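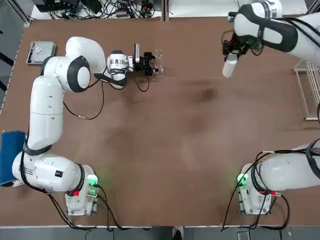
Toshiko reckons a small clear glass is the hardest thing in any kitchen to keep track of, and having lost three to the washing-up bowl this year alone I'm not going to argue with her. You put one down, you turn round, and it has more or less gone! Still, I love them, and this page is for everyone who loves them too (there are more of us than you might think).

Welcome to the little glass gallery, put up on Saturday, July 1, 2023 and added to whenever I get a free evening. I started collecting small glass things in March, after a rainy afternoon in the shops at Kanside, and since then I have gone quite soft in the head over them. Cups for a mouthful of juice, egg cups, salt dishes, stoppers that have lost their bottles, lids that have lost their jars. Nothing here is grand. Most of it cost less than a bus fare and the dearest piece was a pickle dish from Prullus in Aver, which I carried home wrapped in two jumpers.

A small clear cup
Plain glass, and the rim is what gets me every time. It picks up the ceiling light and draws you a thin bright line, and a brown wooden table suits it wonderfully. I've tried clear glass on white cloths and on patterned ones and the shape just disappears. Give it a bit of brown to stand out against and you can enjoy the whole thing.

Chantelle Moodley wrote to ask how I get mine so clean. Warm water, a drop of washing-up liquid, a rinse with a splash of vinegar in it and then an old linen tea towel, the older the better. New towels leave fluff. Do the glasses first, before anything greasy goes near the bowl, and hold them by the base while you dry!

Plenty of room on the table
Something small and see-through over to the right, a flat, pale, square container to the left, and a great stretch of bare tabletop in between. I'm terribly fond of a table with hardly anything on it. My own is usually buried under post and seed packets, so clearing it feels like a holiday.
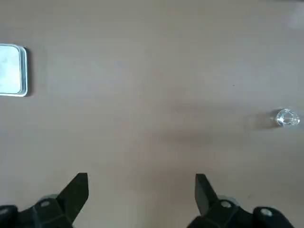 Square containers are my other weakness, as it happens, and I keep most of the collection in them. They stack, they sit tight against each other in the cupboard and there's no wasted corner the way there is with round ones. I put a folded bit of kitchen roll between the pieces and write the contents on masking tape.

Next time: the salt dishes, all 9 of them, and the blue stopper Mpho found at Roy.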